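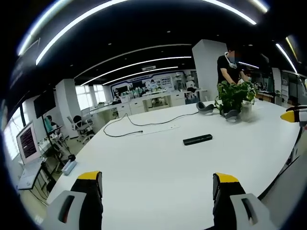 Report on the Visit to the Vonau Printer Service Center, Clirkberg

May 2018

Members of the Office Equipment Working Group visited the printer service center operated by Vonau in Clirkberg. The visit was arranged at the invitation of the center's manager, Behrouz Alipour, and followed a request made in February for more information on how returned machines are handled under the current maintenance agreement.

Intake and sorting

The center receives inkjet and laser printers from offices throughout the region. Each machine is given a job number on arrival, and the fault reported by the customer is entered in the Skekier tracking system. Mr. Alipour stated that the center can accept up to 528 machines a month. Printers arriving with cartridges installed are sorted separately, as ink often leaks in transit and must be cleaned out before any test page is run.

The group was shown the intake form now in use. It has 11 fields, of which the page counter and firmware version are most often left blank by sending offices. Staff then have to power up the machine to read them, and this delays the estimate.

Inkjet repairs

A large share of the inkjet work concerns blocked print heads. Technicians first run the cleaning cycle built into the printer and print a nozzle check pattern. If gaps remain, the head is removed and flushed by hand. Heads that fail a second check are replaced after the customer approves the cost. Mr. Alipour noted that many of these faults come from printers left idle for long periods, and he advised offices to print one color page a week.

Laser repairs

Paper feed faults are the main reason laser models are sent in. Pickup rollers are changed as a set, including when only one tray is affected. The group asked about third-party fuser units supplied by Mahmoudi. These are accepted for out-of-warranty machines only, and the invoice states which part was fitted. 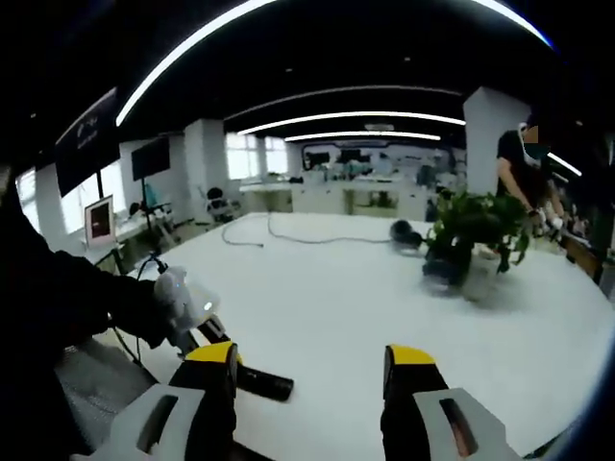 White table with a handheld device at left.

Turnaround and return

The agreement allows 33 working days for a repair that requires ordered parts. Repairs using parts in stock are to be completed in 3 working days. The group observed that return labels do not show the office room number, and several machines have been delivered to the wrong floor as a result. The center agreed to add the room number to the label once Skekier has been updated to print it.

Matters for follow-up

Offices will be reminded to record the page counter before shipping a machine. A revised packing sheet will be requested from Vonau. The question of loan printers during long repairs was raised but not settled, and it will be placed on the agenda of the next meeting.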